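About the Plikau Robotics Club

Hi, and thanks for clicking on the "About" link, which I'm told hardly anyone does. I'm Kendra Gosselin, I teach physics and intro programming, and I've been the faculty advisor for the robotics club since it was four students and a borrowed soldering iron in the back of my classroom. We're bigger now. We have 68 members on the list this year, a room with real windows, and our own line in the school budget (small, but it's ours and we love it).

I get the same questions from parents and new students every fall, so I've tried to put the answers in one place. It got long. Sorry! Skip to the part you need.

Who we are

We're an after-school club at Plikau, open to anyone in any grade. You don't have to be in my class, you don't have to be "good at computers," and you don't have to have built anything before. Some of our best people came in because a friend needed a ride home and they got bored waiting.

Besides me there are two other adults you'll see all the time. Abelardo Sosa runs the mechanical side, which means printing parts, fixing parts, and telling people to please put the hex keys back. Heidrun Stöckli comes in for the software sessions and is much more patient than I am when the code won't run. Our student captain is Emil Gasser, and if you email the club address there's a good chance he's the one writing back.

What we do all year

The fall is for learning the basics. New members work in pairs and go through wiring, a bit of Python, and simple CAD, and everyone designs and prints at least one part that goes on a robot. It's usually a fingertip. They're small, they print fast, and you find out right away whether your idea can pick up a marker.

After winter break we split into project groups, and that's where it gets fun. This year we have three. The Bilberg group is working on walking and balance. The Csonka group does maps and navigation, so if you see masking tape all over the hallway floor, that's them. And the Trastine group, which is the biggest, is teaching an arm to do tabletop jobs like sorting, stacking, and putting things where they belong.

Trastine is the one I get asked about most, mainly thanks to the headsets. The short version is that a student guides the arm through a task by hand, over and over, and we save all of it so the arm can learn from what the student did. The students came up with a goal of 900 saved tries before the spring open house, and at last check they were at 700. I would have picked a much lower number, but they didn't ask me - and I've stopped being surprised by how stubborn this group is.
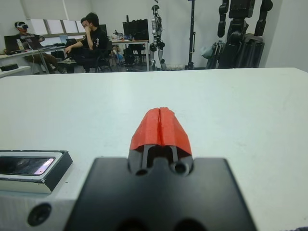

The view from the wrist: red fingertips closed over the big white table, headset on at the desk behind.

A few things about that group that I'm proud of. They write up every session, even the bad ones. They swap jobs, so the same person doesn't end up driving every time while somebody else is stuck naming files. And they've gotten really good at explaining the project to visitors, including my own mother, who came for ten minutes and stayed the whole afternoon.

How a normal session goes

We start at 3:30 and we're out by 5:45. The first few minutes are snacks and announcements, then everyone goes off with their group. There's a fair amount of sitting in front of a laptop frowning, I won't lie to you. Then something moves that didn't move before and the whole room yells! We stop at 5:30 to clean up, and I mean it about the cleaning up. Tools go back on the wall, batteries go on the charging shelf, and bottles go home with you.

Competitions

We enter one regional event every spring, and whoever wants to go can go. Last year we came in fifth, with a gripper that lost a screw halfway through the second round. Luzius Leitner, who graduated in June, fixed it with a rubber band and we kept going. He still comes by to help with the new kids and they make him tell that story more often than he'd like.

We care about doing well, sure. But if your kid would sooner skip the competition and spend the spring getting an arm to stack cups, that's completely fine with us and there's a place for them.

What it costs

Joining is free. The club spends $450 a year on filament alone, and most of that comes from the bake sale and from the school. If you'd like to chip in, we're always happy to get printer filament, AA batteries, or granola bars. Please don't send old printers. We have enough old printers.

Room rules, for the new people

Hair tied back near anything that moves. Ask before you unplug something. If you're wearing a headset, stay at your desk and let someone know before you start. If an arm is running, keep your hands off the table, and if you don't know whether it's running, it's running. Food stays on the side counter.

How to join

Come by any club day at 3:30 and ask for me, Mr. Sosa, or Emil. There's a one-page permission form for parents to sign, and you can pick that up when you get here. You're welcome to try it for a couple of weeks before you decide, and you can join in the middle of the year too - we'll pair you up with someone who knows where everything is.

Parents can visit whenever we're open. Just sign in at the front office first and they'll point you down the hall.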